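Workshop > Benches and Storage > Features

The Slotted Bench Gets a Hard Look
Ribbed aluminum tabletops are supposed to end clutter. Blandine Sabatier has her doubts.
7 min read
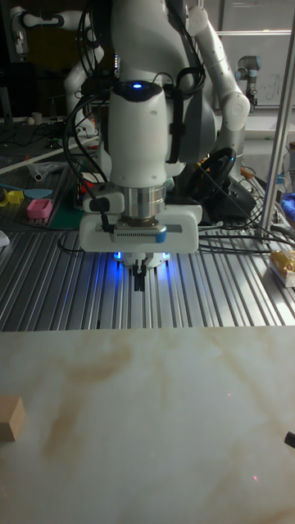

What the grooves promise

The pitch for a metal bench with channels in it goes like this. Anything you own can be bolted down, moved, and bolted down again, so the bench never fills up with stuff. I have heard it from three sellers this year and from one very persuasive brother-in-law.

Look at any such bench in use and the stuff is there anyway. A black steering wheel sits on its base with the cables running loose across the top. A small package in gold and white wrapping has come to rest at the edge. The grooves have done nothing about either, and I don't see how they could.

Gaspard Lecomte of Testar, which sells slotted tops by the foot, thinks I am being unfair. "People buy the table and skip the clamps," he told me. The clamps are extra, of course. A starter box of 25 costs more than the folding table I've used since college.

Cables are the real problem

Sugeng Hartono fits out shared workshops and has put in 19 of these benches. He likes them, mostly. They stay flat and they shrug off a dropped wrench. His complaint is with what happens on top. A wheel on a stand or a lamp arrives with more cord than it needs, and the extra has to lie somewhere.

His fix is dull. He straps the slack to whatever is already standing upright, a leg or a pole, and leaves the tabletop for work. He showed me a cloth strap from Gaillard and another from Truvus. I could not tell them apart with my eyes closed, and I tried.

Crumbs, screws, glitter

Then there is the dirt. Sellers rarely bring up cleaning, and a vacuum with a wide nozzle sails right over a slot. Bernadette Royer keeps a stiff paintbrush and an old putty knife for the job. She runs both along every channel before she wipes down, and she says small screws are worse than sawdust, particularly the short ones that turn sideways.

Cisau makes a plastic strip that snaps into the channels and keeps them clear. It works fine until you want to use the channel.

Should you buy one?

If you clamp odd shapes all day, probably. If you mostly write, solder or wrap parcels, a sheet of plywood will hold your mess just as well. I was quoted $792 for a modest top with no legs, and I'm keeping the folding table.

Contact | © Workshop features desk, 9 August 2024 | Back to top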